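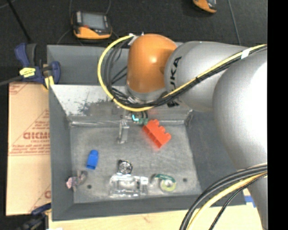 The picking cell at Undidby, with the arm over the bin.

Visit report: Undidby picking lab, Stunton, April 2018

Four of us went up to Stunton to see the picking software being written at Undidby. The lab takes up most of the ground floor of an old printing works behind the station. We had been asked to keep the group small as the room with the arm in it is narrow, and we were glad of the advice once we got there.

Marlene Li met us at the door and took us straight through. She runs the software side and has been on the project from the start. Garnet Caron looks after calibration and most of the tools the others use, and he joined us after coffee.

The cell

The arm is an industrial one with an orange wrist, and it works over a grey metal bin held to the table with bar clamps. The cables run along the outside of the arm in a thick loop, yellow and black together. Marlene said the planner has to know about that loop. For the first months it was left out of the collision model and the planner kept choosing wrist angles that dragged the cables across the rim. They now treat the loop as a fat tube that moves with the wrist. It is a crude fix and it rules out a few good grasps near the walls, but the stops have gone down a great deal.

Objects in use included toy building blocks, a small tape dispenser and a clear plastic container. The wider test set has 185 items. Some were bought and the rest came out of people's desks.

Perception

Most of our morning went on this. The system does not try to name what is in the bin. It takes a colour and depth view, proposes places to grasp and scores each one. A block with studs on one face and hollows on the other gives two quite different answers depending on how it has landed, and the scorer copes well with both.

Clear plastic is the hard case. Depth readings go straight through it or bounce off the edges, so a container shows up as a few bright lines with nothing between them. The team has a second network that looks only at the colour picture and marks likely transparent areas. Where the two disagree, the depth is thrown away and filled in from the edges. We watched it on a monitor with the fill turned off and then on, and the difference was plain. It still gets the height wrong on thin pieces.

The bin itself causes trouble too. The sloping sides are scuffed and the worn patches can look like flat objects. Garnet's answer is a stored model of the empty bin which is subtracted before anything else happens. It has to be made again whenever the bin is moved, even slightly, and he has a script for it that takes 27 seconds.

Planning and control

Each cycle starts with a list of up to 200 candidate grasps. The list is cut first by reach, then by collision with the walls, then by score. Marlene said that the order matters more for speed than anything inside the steps. They had it the other way round until last May and lost a lot of time scoring grasps the arm could never get to.

The last part of each approach is done slowly with the force reading switched in. If contact comes earlier than the model expects, the arm stops, backs off and takes a fresh view. We asked how early counts as early. It is a fixed figure at the moment, set by hand, and she would like it to depend on how sure the perception was. That work has not started.

Govis

Govis is the replay tool, and for me it was the best thing we saw. Every attempt is saved with its sensor views, the full candidate list, the chosen grasp and the joint positions. You can drag back to any point and ask why a grasp was dropped, and it tells you which check removed it. You can also change a setting and rerun the decision without touching the arm.

Garnet opened an attempt from the week before in which the arm had gone for a point next to an object. In replay the cause took him a couple of minutes to find — an old bin model had been loaded. He then reran 26 saved attempts with the right model to see whether any others had been affected. Two had.

Govis began as a side job and the interface shows it. There is no search apart from by time, and the colours for "rejected" and "not checked" are nearly the same. It is not available outside the lab yet. They have had one request for it, from Wu, and are deciding what to do about support.

Questions

We asked about speed. Marlene preferred not to give a rate, as it changes so much with what is in the bin. She did say that taking the view and planning now cost less time than the movement, and that they had been the longer part a year ago.

We also asked about training data. It is a mixture of simulated bins and real attempts, and the real ones count for more in training. Labels come from the gripper: either something was held at the end of the lift or it was not. Picks that bring up two items together are sorted out by hand.

Practical notes

Visits are by arrangement and last half a day. There is parking for three cars in the yard. Flat shoes are needed in the cell room, and bags stay in the corridor. Lunch was sandwiches in the upstairs kitchen.

Marlene has offered to send the notes on the transparent object work once they are tidied up, and I will pass them round when they come.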